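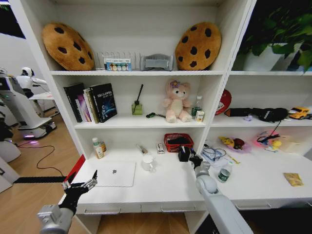

4.2 Object Retrieval from Cluttered Shelves

Figure 3. View from the head camera during a retrieval trial at the shelving unit. The right gripper is reaching toward the black pen holder; the left hand is held open near the laptop.

The second set of trials moves from the bare table of Section 4.1 to a furnished shelving unit. We wanted to know how much of the drop in success reported for home settings comes from the grasp itself and how much comes from the approach. The shelf makes the approach hard. Items stand close together on the work surface, and the compartments above it leave little room for the arm to come in from the top.

We collected 1151 demonstrations by teleoperation. Two operators, Hoi-yan Lu and Lok-yiu Fang, shared the work. Each demonstration starts with both arms drawn back and ends when the target has been lifted clear of the surface. Small items were moved to new spots between demonstrations, while the larger soft items, such as the plush bear and the cookie-shaped cushions in Figure 3, were moved less often. Demonstrations in which the operator knocked over another object were kept but marked, and they were left out of training for the main model.

The policy, which we call Leven, takes the head camera view, the joint positions of both arms, and a short text command such as "pick up the pen holder." It was first trained on the tabletop data and then tuned on the shelf data. The baseline, Girnivell, has the same network and sees the same shelf data but skips the tabletop stage. Both were tuned for 1000 steps with the same settings.

Leven did better than the baseline on targets near the front of the work surface. The gap was smaller for targets at the back, where both policies tended to stop short and close the gripper early. We looked at the recorded joint positions for these failures and found that the arm slowed down well before contact in most of them. The likely cause is the tabletop data, in which few targets were placed far from the robot, though this does not explain why the baseline fails in the same way.

Clear and shiny items remained a problem. Plastic bags were the worst case, as the gripper often closed on a fold and lost it during the lift. Mugs were grasped more reliably when the handle faced the robot. We did not train a separate model for either group. Failure counts for each target are given in Appendix B, along with the commands used in testing.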